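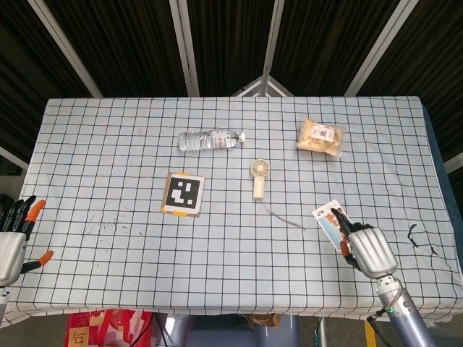
My sister says a day bag should weigh less than the lunch you'd eat on the way, and she said it again on the phone this morning while I was trying to decide about the fan. Easy for her! She went to Clernby in February with a toothbrush and a spare sweater and came home bragging about it.

2025-07-03

Hot again, and the train to Navcombe is tomorrow, so today was all about getting the small stuff sorted. The big suitcase has been done for days (I only reopened it twice). It's the day things that get me every time, the ones you want in your hand at the exact moment they're at the bottom of everything else.

So, water. Yes to water, obviously. One bottle, and I can fill it at the station. I always put it in standing up and it always ends up lying on its side anyway, so this time it's going in sideways along the bottom and we can all stop arguing.

Snacks next. I wanted a little bag of something crunchy and I wanted it on top, and I am not budging on that. Last summer I packed the chips under a library book and ate them with my fingertips like sand. My sister thinks I should buy something on the train, but the cart on that line charges silly money and runs out of anything good before Aravena.

Then the fan. She says leave it. I say she has never sat on the sunny side of that train for 90 minutes with the window stuck. It's tiny, it's cream, it goes with everything, and it's coming. The cable is the annoying part. I tried wrapping it around the handle and it sprang right off, and then I tried a hair tie, and that didn't hold either. I should charge it tonight. Writing that here so I'll remember, although I never read this back until I'm already on the train.

I spread things out on the table with the blue checked cloth on it, which I love for this, small things don't slide around the way they do on bare wood. I do need to wash it before Sunday.

Spent far too long over the pictures. I'd meant to take one postcard to write on the way and got stuck choosing, and then I started reading the backs of old ones and lost most of an hour. There's one from the Flarar trip where I'd written nothing but what we had for breakfast. Kept that one out. It can be my bookmark.

Still to find: sunglasses, the good pen, stamps. The ticket says seat 60, and I haven't checked yet which side that's on. If it's the shady side she is never going to let me forget about the fan.

Train's at 9. Alarm set, bag by the door, going to bed with all the windows open.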